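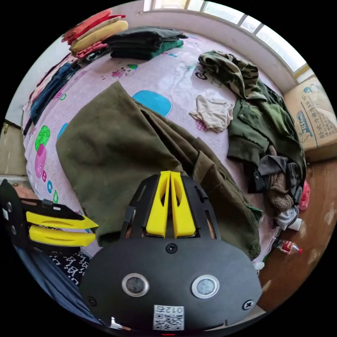
Does anybody need a separate neck cream?

Posted in October by the blog's owner, Skincare, Grumbling
4 comments

I have been asking this since I first saw one on a shelf, and after 42 nights with the Varix Neck and Chest Cream I'm still asking. It was £57. My usual face cream, the plain Greseo one in the tub, costs a fraction of that and I've been dragging it down past my chin for years.

The Varix leaflet says neck skin is "different" and needs "targeted support". Different how? It doesn't say. I put the two ingredient lists side by side on Sunday and the first six things were the same, in nearly the same order. Varix adds a peptide well down the list, after the perfume, so I can't imagine there's much of it.

To be fair to it, the texture is lovely. It sinks in fast, doesn't pill under a scarf and the smell is faint — a bit like cucumber. My neck felt soft in the mornings. It also felt soft on the Greseo, mind you.

Lines? I used Varix on the left side and Greseo on the right, and my sister couldn't tell which was which. Neither could I. The box promises "visible lift", with a tiny star leading to a tiny note about a user survey. People were asked if they thought they looked better, after being handed a free pot of cream. I'd probably have said yes too.

I'll finish the pot, as I paid for it. Then it's back to the tub, and sun cream on my neck, which I forget far too often.

Shared 2 times | 597 views

Comments

mossyteacup: I had the Huvico one and it brought me out in bumps. Never again.

Jaybird: Is the Greseo scented? I can't do perfume.

Blog owner: No, not the tub. The tube is.

pennyplain: I like mine and I'm keeping it, sorry!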